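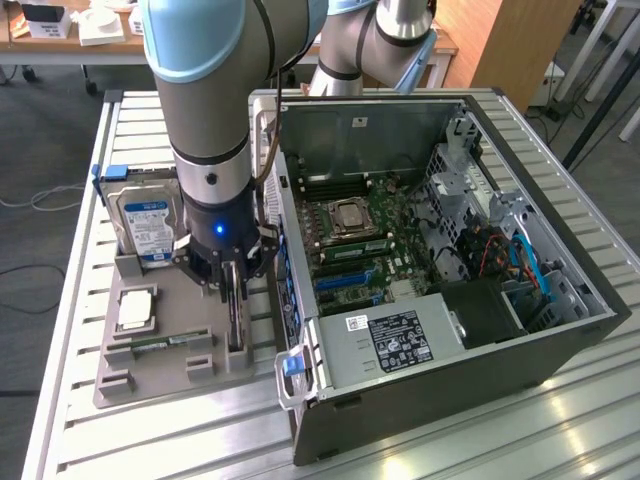

Desktop Refurbishment Working Group
Minutes, February 2020

Present: workshop, stores, purchasing, Elness site representative
Apologies: Cordeiro Logistics

1. Minutes of the previous meeting
Accepted with one correction. Under item 4, "memory tested" should read "memory sorted."

2. Open tower, bench layout
The group reviewed the parts tray. The tray holds one hard drive standing upright in a raised block at the back, one processor in a square recess in front of it, and one memory module lying flat below that. Workshop asked that this order be kept at all benches. Stores asked whether the tray could take a second memory module. Workshop to check the drawing.

The tower is to be worked on lying on its side with the side panel off. Drive cables stay bundled at the drive cage until the board work is complete. The label on the power supply must remain readable; no asset stickers are to be placed over it.

3. Order of work
Agreed as follows:
Side panel off, cables checked.
Processor fitted, bracket closed.
Memory fitted, latches checked at both ends of the slot.
Hard drive fitted in its caddy.
Cards last, if the order calls for them.
Purchasing proposed moving the drive ahead of the memory. Not agreed. The drive cage is easier to reach than the slots and can wait.

4. Board inspection
The reference view for inspection is straight down into the case. It covers the processor in its metal retention frame, the memory slots above and below the socket, and the expansion slots lower on the board. The board carries the DELL name near its right edge, and inspectors may use this to confirm which way up they are reading the slots. The processor cover has a dull, slightly smudged surface. Workshop to confirm the cleaning standard before paste is applied. Dust in the heatsink fins is to be recorded on the job sheet.
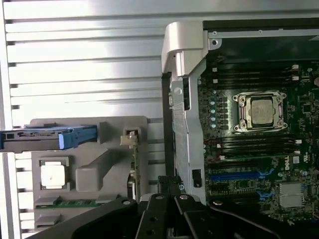 5. Burberg order
The order stands at 100 units. Delivery is in 2 lots, the second in April. Job number 1585 applies to both. Elness will take the first lot direct from the workshop. More than 60 units still need a drive caddy; purchasing to obtain a price.

6. Records
Job sheets will move to the Edus folder. Paper copies stay with the unit until it is boxed. Stores noted that serial numbers are being written in two different places on the sheet. Top right corner only from now on.

7. Actions
Workshop: tray drawing, cleaning standard.
Purchasing: caddy price, thermal paste.
Stores: revised job sheet.

8. Any other business
Replacement antistatic mats have been received and are in the stores cage. Old mats to be returned before new ones are issued.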